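Print this page | E-mail this page

Booking for the March trip stuck on "pending": my running log

Opened 17 February 2019
Status: closed

So I'm writing this all down in one place, partly for the support folks at Gruvano and partly for anyone else who books a spa week through them and ends up going gray over it. I'll add to it as I go.

What I was trying to do: book seven nights at the Takács guesthouse in Trornmont for the end of March, with the thermal bath pass added on, for 2 adults. We went a couple of years back and loved it (the outdoor pool in the evening, with the steam coming up, oh my goodness!) so I knew exactly which room I wanted and I was all set to pay.

What happened: I put in my card, hit the big green button, and the page sat there thinking. Then it gave me a booking page with "pending" across the top and no confirmation number. No e-mail either. But my bank app showed the full 3,916 taken, plus a second charge of 200, and I had no idea what that one was for.

Things I tried the first evening:

Logged out and back in. Still pending.

Checked spam, checked the other spam, checked my old e-mail account in case I'd used that one. Nothing.

Tried the site on my phone. Here it got weird, because the phone showed the trip with the room but without the bath pass, and the laptop showed the bath pass but no room. Same login on both!

Called the help line. I was on hold for 20 minutes, with that one pan flute song, and then it dropped me. I did not call back that night. I made toast and went to bed grumpy.

Next morning I opened this ticket and got an automatic reply telling me to clear my cookies. I cleared them. All that did was sign me out of every website I've ever used, and the trip was still pending. I wrote back and said so, politely I think, and asked straight out whether the guesthouse had my reservation or not, as I had flights on hold and the airline was only going to keep them so long.

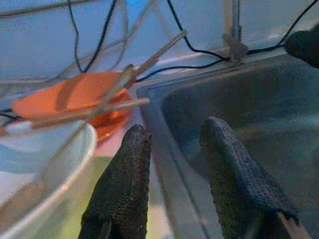
The first human reply came from Gruvano support, and it said the room and the bath pass are sold by two different systems. The room goes directly to the guesthouse, the pass goes through a partner called Listemano, and if the partner doesn't answer in time the whole order waits on "pending" until somebody releases it by hand. They asked me please not to book again, as a second order would hold a second room and take longer to undo.

Well, good thing they said that, as I had my finger over the button. I'd honestly figured the first try had fizzled out.

I asked about the 200 and they said that was a refundable deposit the guesthouse takes for the room. Okay, fine, but it wasn't on the checkout page! I went back and looked. It's in the terms, a long way down, under a heading about damages. I'd love to see it moved up next to the price, where a person would see it before paying.

I also e-mailed the guesthouse myself, and they wrote back fast. They had my room, right dates, the corner one with the balcony, and had had it all along. So the room was never in trouble, it was only the pass gumming things up. If you're in the same spot, e-mail the place you're staying before you do anything else. It would have saved me a whole lot of fretting.

Support then released the order on their end and asked me to log in again. Laptop: confirmed. Phone: still pending, until I deleted the app and put it back on, and then it matched. The confirmation e-mail showed up while I was doing that, with the room and both passes on it.

Still not fixed, for the record: the bath pass has the arrival day as its first valid day, and we don't get in until late evening, so we'd lose that one. Support says Listemano can shift the start date at the front desk of the baths if I bring the printed voucher. Printed, not on the phone. I've asked them to put that in writing and they did, so I'm printing that too.

I've told them they can close the ticket. Flights are booked, and I've already dug out the flip-flops.

Contact us | Copyright 2019 Gruvano | Back to top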